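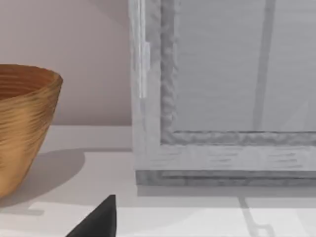
The ferry to Gollstead left at six, and my aunt had the whole deck to herself except for me, two crates of seed potatoes and a goat. She was seventy-one and had never been so happy. She'd sold the house in Povport, given the good chairs to the neighbours, and bought a lighthouse over the phone!

"It's got 275 steps," she told the goat. "I shall have magnificent calves."

I was fourteen and in love with the whole idea. I had a torch, three jumpers and a notebook with LOG written on the cover in my best capitals, and I meant to write down every gull between there and the island. (I gave up at the harbour wall. There are a great many gulls.) The wind came straight off the water and smelled of diesel and kelp, and my aunt sang the only sea song she knew, over and over, with the rude verse hummed.

We saw the light long before we saw the land. It was the old Langat lamp, brought down from the northern station before my aunt was born, and it turned so slowly that you could draw a whole breath between one flash and the next. I did, too, until I went giddy and had to sit on the potatoes.

"There's my house, winking at me," she said.
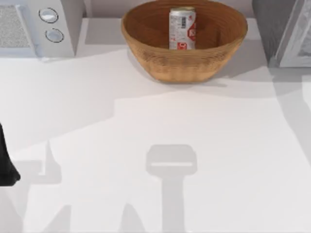
"Who keeps it lit if it's been sold?" I asked.

"The woman from the post office climbs up every evening at dusk, and from tomorrow it's us."

Us! I wrote that in the log and underlined it twice.

The path up from the jetty was 800 metres of loose shale, and the goat, which belonged to somebody at the top, walked it in front of us like a mayor. My aunt stopped at every bend to admire the view, which was pitch black, and to get her wind back. The door was painted a marvellous blue. The key she'd been posted didn't fit it, so we went in by the pantry window, me first, then the crates, then my aunt, laughing so hard she got stuck at the hips and had to be hauled through by the elbows.

We went up that same night, of course we did. She counted aloud as far as ninety and after that saved her breath, and I carried the torch and the thermos. At the top the lamp swung round as bright as noon, and the sea lit up all the way out to the Sturkoncombe rocks, then went dark, then lit again. My aunt put her hand flat on the warm brass rail.

"Hello," she said to it. "I've brought my nephew."

Then she asked me to pour the tea.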